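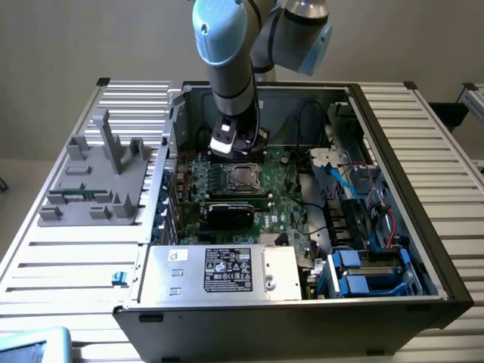 Old office towers: opening one up without swearing

July
By Lacey Rudd

Quick one this time, tea going cold. Had a few emails asking how to clean out and tidy up a second-hand tower, the kind offices get rid of when everyone moves to laptops. Dells mostly. Solid things, nice to work on, just full of fluff.

Before anything else. Shut down properly, plug out of the wall, then hold the power button for 15 seconds. Monitor cable off, USB bits off, the lot. Take a photo of the back first if you're the forgetful sort (I am).

Lay it on its side. Don't try to do it standing up, the graphics card hangs off the slot and you end up fighting it. Side panel off and put it somewhere you won't kneel on it. Touch bare metal on the case before you touch a board. Do it again every time you come back from the kettle.

Screws. Egg box, one hole per job. Drive screws and case screws look the same and they are not the same. Bradley Haworth at the Trutton repair morning uses a strip of masking tape stuck sticky side up, writes next to each one. Works too, until the cat walks over it.

Dust. Soft paintbrush, a clean one, and a can of air in short puffs. Keep the can upright or it spits. Hold fan blades still with a finger while you blow, they don't like being spun up. Hoover nozzle near the case to catch what comes out but never on the board itself. Do the power supply from the outside, through the grille. Do NOT open the power supply. Not even a bit.

Memory next. Clips back, stick lifts up, brush the slot, stick back in with the notch lined up. Push harder than feels polite, both ends, till it clicks. Half the "it's dead" machines I get handed are a stick not pushed home.

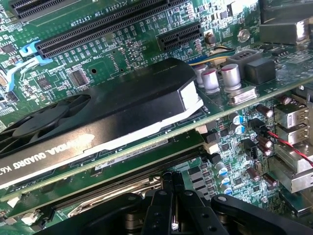

Now the graphics card, which is where people come unstuck. Read the board before you pull anything. The writing next to the slots is tiny but it's worth getting the torch out. A long slot might say something like PCIE3X16 75W, and the 75W is the power it can feed a card. Short ones say less, 25W on some. Big card goes in the long slot, end of.

There's usually a little plastic clip at the end of the long slot, light blue on a lot of these. Press it, then lift. If you forget the clip and yank, the clip snaps, and then you're me, with a jar of snapped clips. Bracket at the back of the case has to be undone aswell.

Blower type cards, Quadros and so on, fill up with grey felt inside. Brush the fan, puff of air through the shroud. Leave the barcode stickers alone, handy when you're hunting for drivers later.

Cables. Anything looping across a fan wants moving. Velcro ties, I get the Pundel ones, 30 in a pack and reusable. Not zip ties, you'll only be cutting them off next time and nicking something.

Heatsink: only take it off if you've got fresh paste in. Old paste comes off with a coffee filter and isopropyl. Kitchen roll leaves bits. Pea-sized blob of new stuff, screws done up a bit at a time, corner to corner.

Before the panel goes on, check the floor of the case for strays and wiggle each cable gently. Then plug in and start it with the side off, hands well clear, make sure the fans turn. Then shut it down, unplug, panel on.

Beeps and no picture? Memory again, take it out and reseat. Still beeping, try one stick at a time.

Whole job is 2 hours the first time, less after that. Loose screws left over at the end mean go back and look, sorry.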